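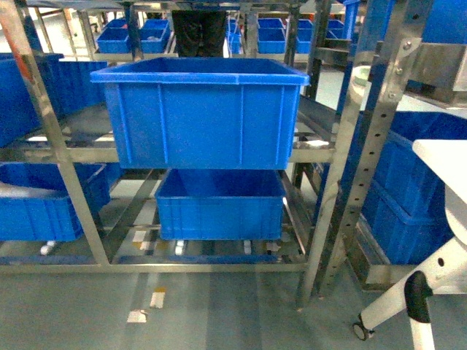 Printing your own work used to be part of the job. Most photographers I know stopped years ago, and the few who still do it tend to keep quiet until someone asks what paper they use, and then you can't get them off the phone.

I went back to it last winter. I had a show coming up at the Dvorak Gallery in Flekstead, a small room with grey walls and poor light on the north side, and the lab I had used for years had closed its colour department. The choice was to post the files across the country or make the prints at home. I bought a used printer and 200 sheets of Drotalex matte and cleared the spare bedroom.

The first week went badly. The prints came out dark, all of them, and slightly green in the shadows. I had been editing with the monitor far too bright. Everybody who prints knows about this and I had even written about it once, for a club newsletter. Turning the screen down fixed most of it. The green took longer, and went away when I stopped using the profile that came with the paper and made one with a borrowed Stukex meter.

After that the work became slow and fairly dull. I printed small first, four pictures to a sheet, and pinned them up in the hallway for a few days. Some of my favourites didn't last the weekend. A picture of a ferry ramp in fog that had done well online turned into a flat grey rectangle on paper, with nothing for the eye to do. A portrait of my uncle at his kitchen table, shot with an 85 mm lens I don't much like, went the other way and ended up as the largest print in the show.

Size was the question I argued about most. The gallery wanted large prints, as galleries do. I wanted them small enough that people would have to walk up to them.
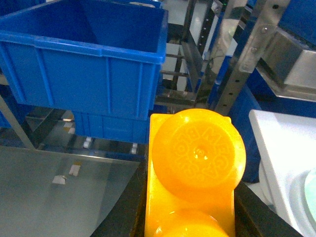

Ravindra Bhatia thinks I have this wrong, and told me so over two long emails. Small prints are fine in a book, he wrote, but on a wall they ask the visitor to do the photographer's work, and most visitors will give each one a few seconds and move along to the next. He would hang half as many pictures at twice the size, with a good gap between them, and leave the rest in a box for anyone who cares to look.

He has a point about the gap. I had planned on two rows along the long wall and dropped the second row after taping sheets of newsprint up to check. The room felt calmer at once. On size we settled nothing. The uncle portrait went up large, two landscapes went up at a middle size, and the rest stayed as small as I wanted them.

Framing took the biggest share of the money. I cut my own mats, which saved some of it and cost me a good deal of board. A mat cutter needs a fresh blade more often than you want to give it one. I was getting ragged corners after 6 windows or so on the same blade, and I kept going to 8 before I would admit it. White board shows everything, including fingerprints, so buy cotton gloves and wear them even when they annoy you.

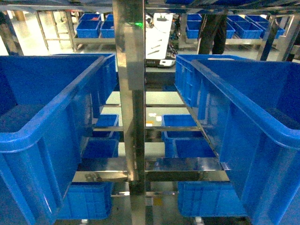 Blue bins on the steel racking.

Hanging day was March 28, 2025. We worked from a centre line at eye height, which suited me and was a little high for the gallery's director, and we moved the line down after lunch and started over. The north wall was as dim as I remembered. I had made a second, slightly lighter set of the prints that were going there, and under those lamps they matched the others well enough.

I still have a third of the Drotalex left. The ferry ramp picture is back in the hallway, printed with more contrast on a warmer paper, and I haven't decided about it yet.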